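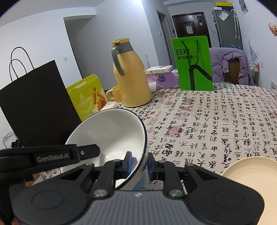

Cotetley Housewares Buyers' Club, Visits and Outings

2021-03-17

I went to the Bernthorpe open day with one question, the same one I have asked at every appliance fair since I bought a bread maker: can it clear the table yet?

The short answer is that it can clear a bowl. A white one with a thin black rim, held near the edge in two jaws with blue pads on the tips, and a person's hand on the other end of the gripper. I have raised teenagers with a less secure hold on the crockery. The plate was still waiting its turn, and so were the mug, the carafe, the crumpled tissue and what looked like the results of a decent afternoon's shopping. I took to that table at once. Most demonstration kitchens I get shown have one lemon in them.

Milagros Escobar looked after our group, and she was patient with us. A bowl, she said, is a fair test. It is shiny, it tilts, and the rim gives you very little to hold on to. The tissue is worse. Nothing about a tissue stays the same shape long enough to be planned for, and a tablecloth with writing all over it does a camera no favors when it is trying to work out where the dishes stop.

I asked how many bowls a machine has to be shown before it gets the idea. Her team had logged 2,792 pickups by hand since September, and she thought they were roughly a third of the way there. I clear 46 or so dishes in a bad week and have never been logged once.

From there we walked over to the Heveo hall, where the shop-floor end of things lives. This went better for the machines. An arm on a rail was moving cartons from a belt to a pallet, 392 of them in the morning shift according to the board, and it did so with no fuss at all. The cartons were all the same size and none of them had soup in them. When one arrived with a flap open, the arm stopped, a light came on and a man in a blue vest walked over and closed the flap. He had obviously done it before.

The Castaño people had a shelf-stocking cart, which was charging. It charged the whole time we were there. I picked up their leaflet.

Lunch was soup and a roll, and we bused our own trays. Parking is free if you get your ticket stamped at the front desk, so do that on the way in, as the line at four o'clock was terrible.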